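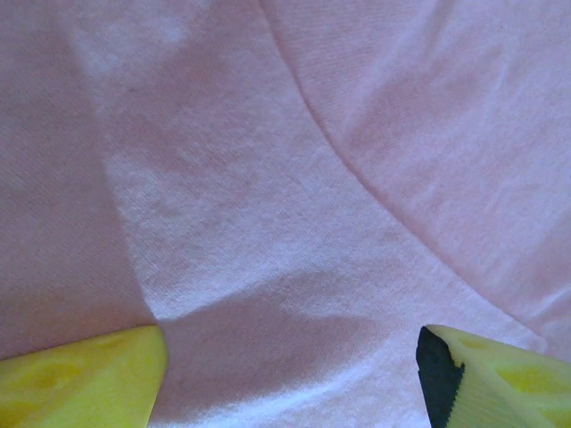

Pale pink knit, with the seam at upper right.

I have been putting off writing up the folding notes for months. The trigger was a reader named Gareth Wragg, who wrote in October to ask why his T-shirts come out of the drawer with a diagonal crease across the chest when he folds them the same way every time. The short answer is grain. The long answer takes up the rest of this post.

A jersey knit is made of columns of loops running up the garment and rows of loops running across it. The columns are called wales. In a well-made shirt they run parallel to the center line of the body from hem to neck. In a cheap one, or in one that has been tumbled hard, they drift. The trade calls this spirality or torque, and it is the reason a side seam ends up somewhere near your navel after a year. If you fold such a shirt with the seams as your guide, you are folding across the wales at a slight angle, and the fabric will try to return to where it wants to be. It does this overnight, in the drawer, and you get the diagonal.

So the first step is to find out what the fabric is doing. Lay the shirt face down on something flat and bigger than the shirt. Light from one side helps a lot. Overhead light flattens everything and you can't see the ribs at all, but with a lamp off to one side and low, the lit parts show the texture clearly and the shaded parts show the bigger folds. Pale colors are harder than dark ones for this. On light pink the bright areas wash out toward white and you have to move your head a bit.

Pick one wale near the center of the back and follow it from the hem up as far as you can. Compare it with the line between the middle of the hem and the middle of the neckline. If they agree to within a finger's width over the length of the shirt, ignore the whole problem and fold by the seams. If they don't, fold by the wale and let the seams land where they land. The result looks slightly wrong in the stack and slightly better on the body. I can live with that.

Second, smoothing. I used to smooth from the middle outward in all directions, as one does with a tablecloth. On jersey this is a mistake. Knit stretches much more across than along, so outward strokes widen the shirt and the hem starts to flute. Stroke along the wales only, hem toward shoulder, with a flat hand and not much weight. Then lift each side seam a little and let it drop. The lift does most of the work. Ripples that survive one pass of this will usually survive five, and you should stop.

Seams deserve their own paragraph. A sleeve or neck seam is a doubled ridge, stiffer than the fabric on either side, and it is also shorter than the fabric on either side if the thread has shrunk. No amount of smoothing will flatten cloth next to a shrunken seam. You can pull the seam gently along its length, a hand's width at a time, until the panel next to it relaxes. Do this before folding. A seam trapped inside a fold prints through to the layer above it, and you will see it as a faint curve on the front of the shirt the next time you wear it.
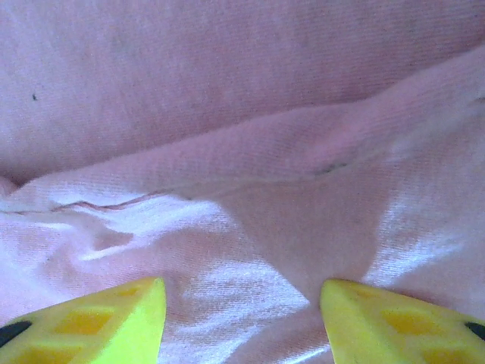 The fold itself should be a roll over a rounded edge and never a pressed crease. When the cloth doubles over, leave the ridge soft. I put the edge of my hand inside, bring the upper layer across it, and slide the hand out. If there is a stitched edge close to the ridge, shift the fold until the two are well apart, or the stitching will wander and take the fold line with it. Sleeves go in first, laid flat along the body with the cuff pointing at the hem. Then one side, then the other, then the hem up to the neck in two goes.

Check for specks while you are at it. Small dark marks on a pale shirt are easiest to find at this stage, with your face close to the cloth. Most of them are lint and come off with a fingernail. Anything that doesn't goes back in the wash basket before it gets buried in the drawer and forgotten.

On equipment: I own a Bruvstead folding board and no longer use it. It is a decent object and the hinges are good, but it folds by the board's geometry, so it reproduces the torque problem very exactly on every shirt you own. I also tried the Delent drawer dividers, size 300, which are fine if your folded shirts come out narrower than mine do. Mine don't. A plain shoebox lid does the same job and can be cut down with scissors.

One open question. Gareth reports that line drying cured two of his shirts and did nothing for a third from the same pack. My guess is that the third was cut off grain at the factory, in which case nothing will cure it, but I haven't handled the shirt and he has since given it to his brother. If anybody has dried two identical shirts in two different ways and kept track of which was which, I would like to see the measurements, hem to neck along a wale, before and after. Comments are open until the spam gets bad again.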